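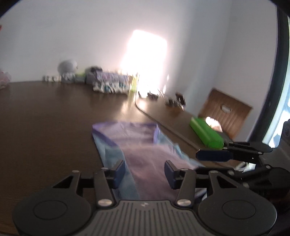
*Fig. 8. Child's garment laid lengthwise on the table, purple-edged opening at the far end.*

### 8. Folding small garments

This section covers children's garments with contrasting panels and edging. For adult sizes, see section 2.

1. Clear a flat tabletop and wipe it dry.
2. Lay the garment lengthwise, with the opening furthest from you.
3. Smooth the centre panel first, working from the middle towards the hem.
4. Draw out the side panels. On garments with a curved seam, follow the seam with a flat hand and do not pull across it.
5. Straighten the edging band around the opening.
6. Fold one side panel inwards until its outer edge meets the centre line. Repeat on the other side.
7. Bring the hem up to just below the edging band, then fold once more. The finished width must not exceed the 30 cm tray.
8. Place in the Kokwood tray with the folded edge facing forwards.

**Note:** Slight creases inside the opening are acceptable. Crumpled side edges are not – return to step 4.

**Note:** Pastel fabrics go in the upper tray. Where a garment has panels of more than one colour, sort by the centre panel.

**Caution:** Do not press down on the fold with a hard tool. Thin edging marks easily and the line may remain after washing.

A full Kokwood cabinet holds 576 folded items. Do not overfill single trays to reach this figure.

Revised July 31, 2023 – A. Ramadan, Cistgate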